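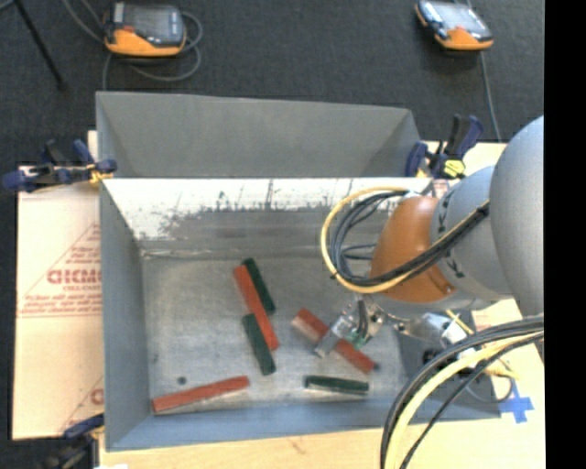 Ida Grube wrote in to ask why the tablets in her bathroom cabinet had gone soft and started sticking together when the date on the box was still a year away. She keeps the cabinet shut, she said, and it is nowhere near the tub.

The bathroom is the trouble, Ida. A closed cabinet door does not keep steam out, and every shower warms and dampens whatever is inside. The date on a box assumes the medicine has been stored the way the label says. Take the soft ones out of use and ask your pharmacist for a fresh supply if you still need them.

Several other readers have sent questions on the same subject over the spring, so the rest of this page is about keeping medicines and first aid supplies at home.

Where to keep them

Most tablets and capsules do best somewhere cool, dry and dark. A high shelf in a bedroom closet is good. So is a kitchen cupboard, provided it is not over the stove, beside the dishwasher or next to the sink. Windowsills are out, and so is the top of the refrigerator, where the motor gives off heat.

Read the label for anything that has to be refrigerated. Those go on a middle shelf toward the front, in a lidded box. Don't use the door, and don't let the box touch the back wall where things can freeze. Insulin that has been frozen should be thrown out even if it looks normal after thawing.

Do not leave medicine in the car. A glove compartment in July gets far hotter than any label allows. If you pick up a prescription, make the drugstore your last stop.

Children and visitors

Up high is not enough if there is a chair in the room. Use a cupboard with a lock, or a lockable box inside the cupboard. The ones sold for cash or documents work fine. Child-resistant caps slow a child down but many four-year-olds can get them open.

Purses and overnight bags are easy to forget. When grandparents come to stay, give them a hook or a shelf out of reach for their bags and mention why. Weekly pill organizers usually have no safety catch at all and belong in the locked box with everything else.

Write the poison control number inside the cupboard door and put it in your phone too.

Keeping things in their boxes

Leave tablets in the original package until you are going to use them. The box has the strength, the directions and the date, and the leaflet is folded up inside. A strip cut into pieces soon loses its printed end and then you have a few white tablets that could be anything.

If you do fill a weekly organizer, fill it for one week only. Do it at a table in good light, with one medicine open at a time, and close each bottle before opening the next. Some medicines must stay in the bottle they came in. Ask when you pick them up.

Leave the little packet of drying agent in the bottle if there is one. The wad of cotton can go once the bottle has been opened, as it picks up moisture from your fingers.

When you open eye drops, write the date on the bottle with a fine marker. Many kinds are only good for four weeks after opening, whatever is printed on the carton. The same habit helps with liquid antibiotics, which often last a shorter time than that.

The twice-a-year clear-out

Pick 2 dates and stick to them. I do mine in March and again when the kids go back to school. Take everything out, wipe the shelf with a damp cloth, dry it, and sort. At my mother's apartment on Magyar Street last time I counted 27 packages, and fewer than half were still in date. Three of them were the same cough syrup.

Pull out:

Anything past its date
Anything with no label, or a label you can't read
Tablets that are crumbling, sticky or a different color than they used to be
Creams that have separated
Leftover antibiotics from an old illness
Prescriptions that belonged to someone who no longer takes them

Getting rid of what you pulled out

A take-back bin is the best choice. Many pharmacies have one, and so do some police stations. In our area there is one at the Tralton pharmacy, just inside the front door, and one at the clinic in Nurel. Neither takes needles or inhalers, so ask about those at the counter.

If there is no bin near you, most tablets can go in the household trash with a little preparation. Tip them out of their package without crushing them and mix them with used coffee grounds or cat litter. Seal the mixture in a bag. Scratch your name and prescription number off the empty bottle before you throw that away. A few strong painkillers have their own disposal directions on the leaflet, so check first.

Needles go in a proper sharps container. A heavy laundry detergent bottle with a screw cap is often accepted too, but rules differ from town to town.

What to have in the first aid box

Adhesive bandages in several sizes, sterile gauze pads, a roll of tape, blunt-ended scissors, tweezers, a digital thermometer, disposable gloves, an elastic bandage, and an instant cold pack. Check the thermometer battery at each clear-out. Adhesive bandages do get old, and when they stop sticking, replace the whole box.

Keep a list of everyone's regular medicines and allergies folded in the lid. Ours is on an index card and gets rewritten when something changes.

Page last updated 28/05/2018. The hours for the Trolomska Road drop-off have been removed, as that site has closed.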